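Utum is looking for a part-time tidying and packing assistant for its workroom in Fostoscombe. The job starts in October and runs for eight weeks, with a chance of more hours after that.

**What you will do**

You will clear and reset small work areas between sessions. Most of the items are light household things: bags, dishes, balls and other odds and ends. You put each item back in its bin, throw out torn packaging, brush crumbs off the mats and wipe down the rails. You also keep a short written list of anything broken or missing. Shifts last 90 minutes, and there are two a day. You can sign up for one or both.

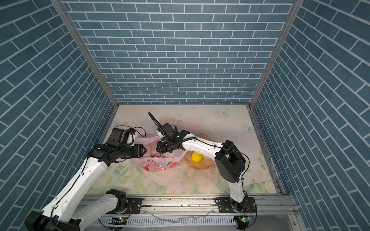
*Work area with blue brick-pattern walls and floral mat. Crumbs on the mat and dirt on the side rail are part of the cleanup.*

Mats are brushed first and then wiped with a damp cloth. Use only the cleaner kept on the Brekke shelf by the sink, as the stronger one takes the color out of printed mats. Dishes are washed by hand. Plastic bags that are still in one piece get flattened and kept.

**What we ask for**

- You can stand for a full shift and reach across a low surface
- You can follow a written checklist
- You are at least 18
- No experience needed, but cleaning or stockroom work is a plus

Training takes two shifts and is paid at the normal rate. Gloves and aprons are provided. The workroom is on the ground floor, and the Parorgate bus stops across the street. There is no parking on site.

**How to apply**

Send a short note with your name, phone number and the shifts you can work to Stellan Myklebust at the Utum front desk. A résumé is fine but not required. Please apply by the end of the month before the start date. We will call everyone who applies, including those we can't take on this time.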